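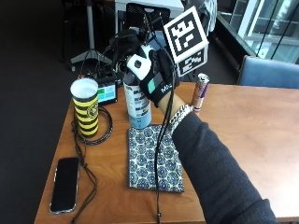 **Who can take part in the Fosard glove trial?**
Anyone 18 or older who can sit at a table for an hour and pick things up with their right hand. You don't need a technical background, and left-handed people are welcome as long as they are comfortable working with the right.

Samley is looking for 33 people to try the Fosard, a sensor glove kit made by Trorkov. The kit is sold to groups that teach robots by recording human hands, and Trorkov wants outside opinions on fit, comfort and setup before the next version goes on sale. We run the trial and write the report. Trorkov pays for it but doesn't see your name.

## What you will do

You sit at a table, put on the glove with help from one of us, and move everyday objects when asked. Pick up, put down, turn, pass over another object, put back. Each round is short and there are 17 of them, with a break whenever you want one. Between rounds we ask how the glove feels and whether the cable got in your way. 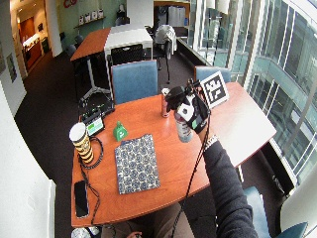

At the end you take the glove off without help, put it back on, and fill out a two-page form. We are interested in complaints. If a strap pinches or the marker block on top feels heavy, write it down, even if it seems minor.

The position of your hand is recorded during every round, along with video of the table and the space near it. Your face may be in some of the video. We blur faces before anything is passed on to Trorkov.

## What you get

- $63 for a completed session, paid by bank transfer or gift card
- Parking or bus fare, if you bring the receipt
- Coffee, tea and water

If you stop partway through, you are still paid for the rounds you finished.

## Please don't sign up if

- you have had surgery on your right hand or wrist in the past year
- you have a skin reaction to nylon or neoprene
- you work for Trorkov or for Tessier, which supplies the straps

Long sleeves are fine. Rings on the right hand have to come off. A watch or bracelet can stay on if it sits clear of the wrist strap.

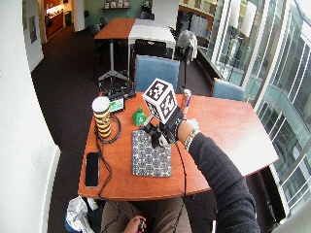

## When and where

Sessions run in November at the Samley office, second floor, on weekday evenings from 5:30 and all day Saturday. Plan on roughly 90 minutes including the paperwork. The building has an elevator. The street door locks at 6, so ring the bell marked Samley if you come later than that.

## How to sign up

Ask for Darragh Mulcahy at the front desk or call the main office number. Leave your first name, a phone number, your glove size if you know it (S, M or L) and two times that would suit you. We have enough medium hands already on the list and would especially like to hear from people who take a small.

Questions about the recordings and how long they are kept go to Gwenaël Vasseur, at the same number. You can ask for yours to be deleted up to 19 days after your session.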